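Carbone River Alliance Questions Dirkix Claims on Lestevden Dam

Group says "river-friendly" label rests on thin evidence and asks the state to hold off on a permit

FOR RELEASE IN DECEMBER

CARBONE – The Carbone River Alliance today asked state regulators to delay a decision on the proposed Lestevden hydropower dam until its developer, Dirkix, releases the flow and sediment records behind its promise of a "river-friendly" project.

Dirkix has told residents that the dam would leave the lower Carbone River close to its natural condition. The company's public summary runs 9 pages. It has no month-by-month flow table, no sediment budget and no fish counts from below the proposed site. The Alliance has asked for all of these in writing and has so far received a second copy of the summary.

"We keep hearing that the modeling looks good," said Liliana Palumbo, director of the Alliance. "Fine. Show us the modeling. A river that people fish, drink from and farm beside deserves more than a brochure with a heron on the cover."

The plan calls for a reservoir covering 860 acres in the upper valley. Water would be held back overnight and released in the late afternoon and evening, when power sells for more. Dirkix describes this schedule as flexible operation. For the gravel bars downstream it means the water level would rise and fall every day, including during the weeks when trout are spawning.

The company says a minimum release will protect fish habitat. It hasn't said how that minimum was chosen, whether it changes by season, or what happens in a dry year when there isn't enough water to fill the reservoir and feed the river too. The summary gives one figure for the whole year. Natural rivers don't run that way, and the Carbone certainly doesn't.

Sediment gets even less attention. The upper Carbone carries a heavy load of sand and gravel in spring. A dam would trap most of it, and the clear water released below would cut into the bed and banks. Farmers on the lower river already lose ground in high water. The Dirkix summary deals with the matter in a single sentence, which says that sediment "will be managed."
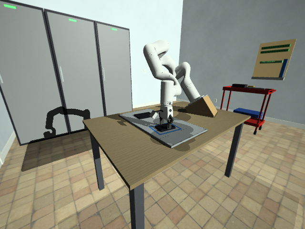
The Alliance also takes issue with the way the project's benefits have been counted. Dirkix says Lestevden will support 355 jobs. The summary doesn't say how many of those are construction jobs that end when the concrete is poured, how many would go to people who live in the valley, or how long any of them would last. Asked at a public meeting on Sunday, a company representative said the number came from a consultant and that a breakdown would follow. The Alliance would like to see it before the comment period closes.

Then there is the fish ladder. Telma Herrera, a freshwater biologist who advises the Alliance, reviewed the drawings Dirkix put on display at the meeting.

"A ladder can work for some fish at some dams," Herrera said. "I can't tell from these drawings which fish it's meant for. There's nothing on getting young fish back down past the turbines, and that is usually the harder part. I'd want several years of field data before I believed any claim about passage here."

Dirkix has pointed to its Skindero dam as proof that its approach works. The Alliance reviewed the public reports from Skindero and found that monitoring below that dam stopped after 6 months, before a full spawning cycle had passed. No later surveys have been posted. Whether fish numbers there held steady, dropped or went up can't be known from what has been published.

The Alliance has not taken a position against all hydropower. It supports repairs and new turbines at existing dams where they can be done without flooding more land. It does object to calling a new dam clean before anyone outside the company has been able to check the work.

In a letter sent to regulators this week, the Alliance asks that Dirkix be required to release its full flow model, pay for an independent sediment study, and explain how daily releases would be limited during spawning. It also asks that the public comment period be extended until those records have been available for a full season.

Copies of the letter and of the Alliance's notes on the Skindero reports are available on request from the Carbone office.

About the Carbone River Alliance
The Carbone River Alliance is a membership group of anglers, landowners and paddlers working on water issues in the Carbone valley.

Media contact: Liliana Palumbo, Carbone River Alliance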